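Keeping the Handheld Grippers in Good Order
Student project report, Alldale workshop course
Despina Olteanu and Elias Hijazi

What we set out to do

When we joined the project in December, the handheld grippers were already in daily use and there was no written routine for looking after them. People fixed what broke, told whoever was standing nearby, and carried on. Our supervisor, Safta Oprea, asked us to pick one unit, learn it properly, and write down how to set it up and keep it healthy. We picked the one everybody called Ignacio, mostly out of fondness.

Cleaning and checking the jaws

The black lining inside the jaws takes most of the wear. We wiped it down at the end of every session with a damp lint-free cloth and let it dry with the jaws open. Early on we tried a stronger cleaner, and it left the lining so slick that a paper cup slid right out — we went back to plain water the same afternoon!

We also kept a wear log, which grew to 219 entries. After 500 open-and-close cycles we took the jaws off, looked along the edges for cracks, and put them back with new screws. Soledad Bravo taught us to tighten the 2 sides a little at a time, going back and forth, so that the jaws would meet evenly.

Looking after the marker cube

The cube on top carries a square black-and-white marker, and the tracking depends on it sitting firmly. Ours worked loose twice. Both times the position readings drifted slowly, and we spent far too long blaming the software before Elias gave the cube a gentle wiggle. Now the wiggle comes first.

Checking in the big room

A unit that behaves on the bench can still act up out on the floor, so the last check was always done with other people working and the overhead lights on. We held each gripper at table height, turned it slowly, and watched for jumps in the readings.

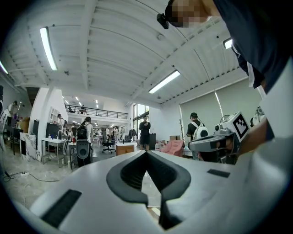

What we would still like to do

The wear log is on paper and ought to move to a shared file. We would also like a proper stand, so that the units stop being laid on their sides between sessions. Ovidiu Marinescu has a drawing for one and has kindly promised to cut the first parts over the summer.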